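Packing the Pink Box: Snacks on the Quilt

Posted Nov 25, 2018 by Skarphéðinn Toft
Gallery 31 — Small Boxes and Household Packing

Subject: a pale pink cardboard box, used open, and the snack packages that go with it. Work surface: a patchwork quilt with a cartoon print, spread out flat enough to work on. The box is the shallow type that gift shops use for scarves and stationery. I keep several of them in the hall closet and reuse them until the corners split.

The notes under each heading cover the box and its contents. Terms are the same as in the July gallery: "wall" is an upright side, "floor" is the inside bottom, "rim" is the top edge of a wall. Dimensions are left out on purpose, as readers will be working with whatever box they have.

1. Empty box, left wall

The interior is plain, white to pale grey, with creases at the corners. The left wall shows as two thin layers with a narrow gap between them. On a folded box of this kind, the gap is worth a look before packing. Press the layers together along their full length. If they spring apart again, a strip of paper tape along the rim will hold them. A small snack packet lies past the far rim.

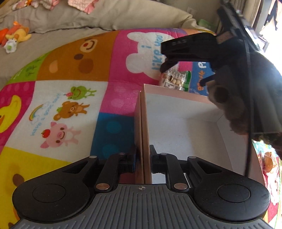
2. Upright package in front of the box

Narrow package, pink on the left half and whitish on the right, with a clear margin down the right side. The large lettering reads "Volcano" and runs sideways. Three blue cartoon stickers are placed down the front, each at a different angle. The barcode is at the lower left. The box behind it is open, with the quilt's animal and gingham patches showing to the right. Packages of this shape can be packed standing only if the wall is tall enough to support them. In a shallow box, lay them flat with the printed side up — the stickers are then the first thing seen when the lid comes off. 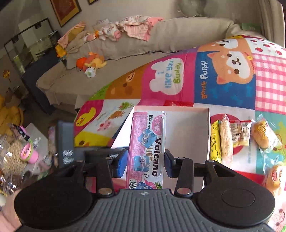 Notes on packing order

Flat items go against the floor, longest side parallel to the longest wall. Small packets fill the ends. Leave the top layer slightly below the rim so that the lid seats without pressure. Tissue is optional for sealed snacks and takes up room better used for another packet.

A soft surface such as a quilt protects the printed faces from scuffs, but it lets the box floor sag under load. Slide a tray or a large book underneath before adding anything heavy, and lift from the floor, never from the rim.

Related galleries

Gallery 4 — Oswood tea tins, nested and stacked
Gallery 113 — Bemitz mailing cartons, flat storage

Comments on this gallery are open. Corrections to box terms are welcome.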